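Housekeeping Operations, Unit 6
Surface Dressing and Reset of Low Tables
Handout prepared by Buppha Prasertsri; revised November

Read before the practical. Bring the reset sheet from Unit 5.

6.1 Scope

This unit covers low tables and low platforms dressed with a cloth, one or more fixed decorative items, and drinking vessels. Dining tables at standard height were covered in Unit 4. Trays are in Unit 7.

Three terms are used throughout.

Base: the bare surface of the table or platform, including any front edge left uncovered.
Dressing: the cloth and anything that stays on it between uses, typically plants and vases.
Service items: everything that is brought in, used and taken out again. In this unit, cups and glasses.

A reset returns all three to the state shown on the plan for that surface. The order is service items, dressing, base on the way down, and the reverse on the way up. If the cloth is not being changed, the dressing stays in place and only the service items are handled.

6.2 Cloths

A cloth is placed by its pattern first and by its edges second. On a plain cloth the edges are all there is to work with. On a checked or striped cloth a small rotation shows at once against a straight table edge, and the overhang should be corrected only after the lines run parallel to the front.

Procedure:
Stand at the front, centered.
Unfold toward the back. Do not shake out over a dressed surface.
Bring one pattern line parallel to the front edge.
Check the same line at both ends.
Adjust the overhang at the front, then at the sides.
Smooth from the center outward with a flat hand.

Fringed and tasseled cloths need an additional pass. Tassels on the top surface are combed straight with the fingers, never with a brush. Knotted fringe is left knotted. If a knot has opened, note it on the sheet and leave it for the linen room. Where a fringed edge lies against a curtain, draw the curtain clear before moving the cloth. The threads catch.

Partial coverage is acceptable where the plan calls for it. A cloth laid over the middle of a surface should leave the base visible on both sides. Wipe the exposed base last, working away from the cloth.

6.3 Plants and vases

Corner placement leaves the working area open. The usual position is the far corner, with the base of the vase fully on the cloth or fully off it. A vase standing half on a hem will rock.

Flower heads are turned to the front. A heavy bloom such as a sunflower may hang below the rim, and it should not be propped up against its neighbors. Check that no low bloom touches the cloth, as pollen marks pale fabric. Twine or ribbon on a vase is never used as a grip. Lift with one hand under the base and one on the body.

6.4 Service items: identification

Vessels are sorted by material before they are collected, because material determines where they go.

Paper cups: waste stream, single use. Check inside for liquid first.
Rigid plastic: wash rack, upper level.
Glass: wash rack, divided tray.
Glazed or unglazed ceramic: wash rack, lower level.

Transparent and frosted vessels are frequently misjudged by eye. Weight and sound settle the question, so no final sorting is done until the item is in the hand. Until then, treat every transparent vessel as glass. The two rack systems in the practice room, Storholm and Vallamitz, have different tray spacings and their trays are not interchangeable. Order number 2564 is the divided tray for the Storholm rack.

6.5 Service items: collection

Upright vessels are taken by the lower third. Vessels lying on their sides are handled differently, as they can roll as soon as a neighbor is moved.

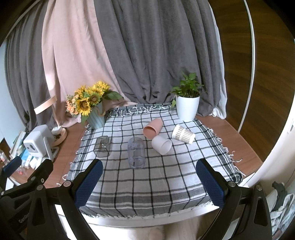
Start with any item that has a clear path and no contact with another. Where two vessels touch or nearly touch, steady the rear one with the free hand and lift the front one first. A squared glass is stable on its flat side and can be left until late. Round and tapered cups turn in an arc around the narrow end, so approach from the wide end and stop the arc before gripping.

Do not put fingers inside the mouth. Grip across the body, raise clear of the fabric, then turn upright in the air over the tray. Turning on the cloth drags the weave and undoes the alignment from 6.2. A clear vessel on a checked cloth is hard to see, as the lines show through it; locate the rim before reaching.

6.6 Practical

Work in pairs. One student resets, the other records on the sheet. Each pair completes 2 full resets, one with a cloth change and one without. Allow around 3 minutes for the second. Precious Manalastas will sign the sheets in the practice room.

Reading: Kalniņš course binder, page 162, on cloth alignment.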